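# About us

We're Ovberg, a small research company working on one question: how does a robot learn a household job from people showing it how? Mostly that means mugs, bowls, plates and cutlery, the sort of things you handle every morning without giving them a thought. We find them endlessly interesting!

Styliani Karras started the company after years of writing robot movements by hand, line by line, and watching them fall apart whenever a cup was put down in a slightly different spot. Her idea was to record a person steering the arms through a task, do it again with the things moved about, and let the robot work out what the recordings have in common. We still work that way, though almost every detail has changed since.

## How we work

Our method is called Festis. A person guides the robot through a task from start to finish, and we keep what the cameras saw along with how the arms and grippers moved. We use a view from up high, which takes in the whole table, and a view from the wrist, which is good for the last few centimetres before a grasp. The two get along very well. The high view knows where everything is, and the wrist view knows whether the fingers are lined up.
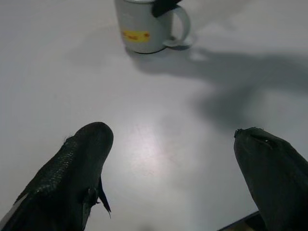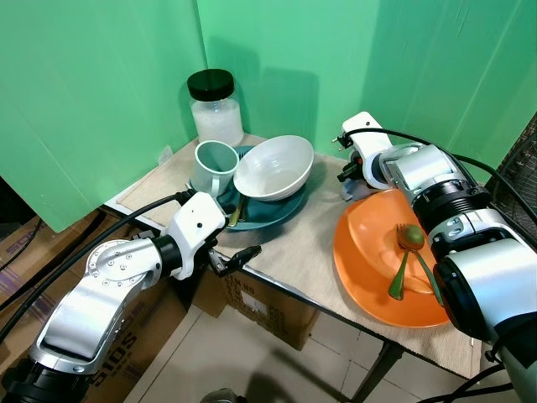 What makes Festis a bit different is how we choose the next recording. After each round of training we ask the model where it is least sure of itself – a handle turned away, say, or a spoon lying across a fork – and we record more of exactly that. It's slower to set up, and somebody has to keep rearranging the crockery, but we need far fewer recordings overall.

Our favourite result so far came in May. We trained one model on 292 recordings chosen this way and another on 300 made in the usual way, with the layout picked at random. Each then had 70 tries at putting a mug on a plate, using mugs it had never met. The Festis model managed 30 more than the other one. We ran the whole thing again because we didn't quite believe it, and the gap held up. (We went out for dumplings afterwards.)

There's plenty it can't do yet. Clear glass is hard, thin handles lying flat are harder, and getting two arms to share a small table without one waiting politely for the other is what we're working on now. That project is called Tang, and we're hugely excited about it.

## Sharing what we learn

We write up the failures as well as the good days, and our notes on Wukau, the recording software we built for ourselves, are written so that a newcomer can follow them. If you run a lab, teach a class or just like watching robots pick up cups, do get in touch. Visitors are welcome, and we'll happily let you have a go at steering.

Page last updated 16/12/2023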